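About Skalstead

Home | What we do | About | Support hours | Contact

Small office networks, mostly in and near Erisham. Cabling, switches, wifi, firewalls, phones if we must. We look after the bit between your desk and the internet, and we pick up when it stops.

This page is overdue a rewrite. Half of it was still about dial-up backup lines. So, quick version, more to come when there's a quiet afternoon.

Who we are

Skalstead started nearly seven years ago in the back of a print shop in Erisham. Jade Blackburn had been doing IT for the print shop, then for the estate agent next door, then for the dentist upstairs, and at some point it was easier to have a name and an invoice number. First van was bought off a florist. Still smelled of lilies in summer.

There are three of us on the road now plus the office. Jade still does site surveys herself and will crawl about in your loft if that's where the router lives. Please tell us if it's in the loft.

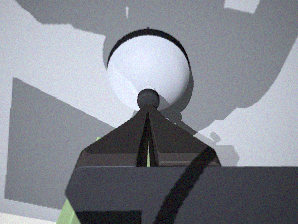
Page 3

What we do

Network installs from bare walls up. New offices, shop refits, a couple of church halls, one very large kennels. We run the cable, terminate it, test it, label both ends and leave you a drawing. The drawing is yours. If you move to somebody else later, hand it to them, they'll be glad of it.

Takeovers. Someone else built it, they've retired or stopped answering, and now you have a cupboard. We go through the cupboard. Takes a day usually, sometimes two if there are no passwords. You get a plain list at the end: keep this, replace this soon, this one can go in the bin today. No obligation to have us do the work after.

Wifi that reaches. Most of our calls are this. People have bought a booster, then another booster, and they are all shouting over each other on the same channel. We'd sooner take kit out than put more in. Survey first, with a proper walk round, doors shut as they'd be on a working day.

Splitting things up. Guests on their own network, card machines on theirs, cameras on theirs, your accounts PC nowhere near any of it. We do this as standard, it isn't an extra. If you've got a card machine on the same wifi as the waiting room then ring us, or ring anyone.

Failover. A second line, normally mobile, that comes in when the main one drops. We test it with you there by pulling the plug. Some customers don't like this part but you do want to know.

Phromma

Our own monitoring box. Little thing, sits in the rack or on the shelf, watches the line and the switches and tells us when something's gone quiet. Jade wrote the first verison over a wet bank holiday, and it has been rewritten since by people who enjoy that sort of thing more. It doesn't look at what you're browsing. It checks whether stuff answers and how long it took, and that's the lot. Logs are kept for 21 days and then they go.

Phromma comes with the monthly plan. You can have a login to it if you want one. Most people look at it twice and then leave it to us, fine either way.

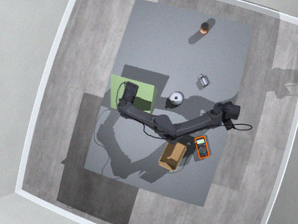
It can be turned off too. A few customers have their own monitoring already and don't want two lots of alerts, in which case we take feeds from theirs and drop the box. The monthly price comes down a bit when we do. Ask the office.

What we don't do

Websites. Printers, beyond getting them an address and wishing you luck. Home broadband, unless you work from home for a business we look after already. Mobile phone contracts. Anything where the answer is "we'll just leave the default password on for now".

We don't resell any one make either. There's kit we like and kit we've stopped fitting, and we'll tell you which is which over the phone. No commission, we charge for time and for the parts at what they cost us plus a handling line you can see on the invoice.

The Skotberg job

People ask about this one so it may as well be here. Skotberg is the old grain store out past the bypass, now workshops and studios on several floors. Thick walls, iron beams, no ducts, tenants in and out all the time. We put in 811 network points over one winter, working evenings so the tenants could get on. Fibre between floors, a switch cabinet per landing, every unit on its own separate network so that a new tenant can be switched on from the office without anyone driving out.

Learned a lot. Mainly that you should order more cable tray than you think. Also that lifts in old grain stores stop at six in the evening whether or not you are in them with a reel of cable.

We still look after it. If you're thinking of taking a unit there the building manager can show you the landing cabinets, and they are tidy, we checked.
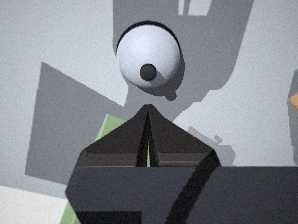
How we price access work is the thing most quotes fall out over, so a word on that. Open ceiling, clear floor, trunking already up: fixed price per point and we stick to it. Old buildings are different. If all we've got to feed a cable through is a gap like the narrow V-shaped slit between those two gripper fingers, with a thin bit of pale green showing at the bottom and no telling what's further back, then we price by the hour and say so before we start. You get a cap on the hours in writing. If we hit it we stop and talk, we don't carry on and surprise you.

Working here

We take on a trainee most years, usually October start. No degree needed. You do need to be alright with ladders, and with being told a label is wonky. First few months are cabling and patching, then switches, then you get let loose on a firewall with someone sat next to you. Exams paid for, time off to revise, a resit paid for as well. Pay goes up when you pass, not at some later review.

Van driving helps but isn't essential. One of the current lot did the whole first year by train and bus with a tool bag and a flask.

Send a letter or an email to the office, a page is plenty. Tell us about something you fixed. Doesn't have to be a computer.

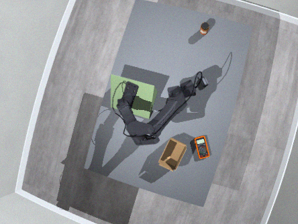

If you've applied before and didn't hear back, sorry, our jobs mailbox was going to an old address for a while (yes, a network firm, yes we know). Please send it again.

Support

Phones from 8am to 6pm on working days. Out of hours line for monthly customers only, that goes to whoever is on the rota, and it is a person, who may have been asleep. Have ready:

your site name
what's stopped, and roughly when
whether the lights on the top box are on, off or blinking
whether anyone's moved anything, we won't be cross

If the whole line is down and you can't get to this page then the number's on the sticker inside the cabinet door. If there isn't a sticker we didn't fit the cabinet, ring anyway.

Remote fixes first, most things get sorted that way before the kettle's boiled. If not then someone comes out, same day inside Erisham if you ring before noon, next morning for the villages.

Bits and pieces

Old kit: bring it to the office, we wipe it and send it for recycling. Drives get destroyed and you can have a note to say so. No monitors please, no room.

Parking: use the yard behind, not the bakery's spaces. They have been very patient.

Complaints go to Jade directly, mark it for her and she'll ring you back herself. Compliments can go to the office, theyll get pinned up by the sink.

Skalstead, Erisham. Back to top | Contact | Privacy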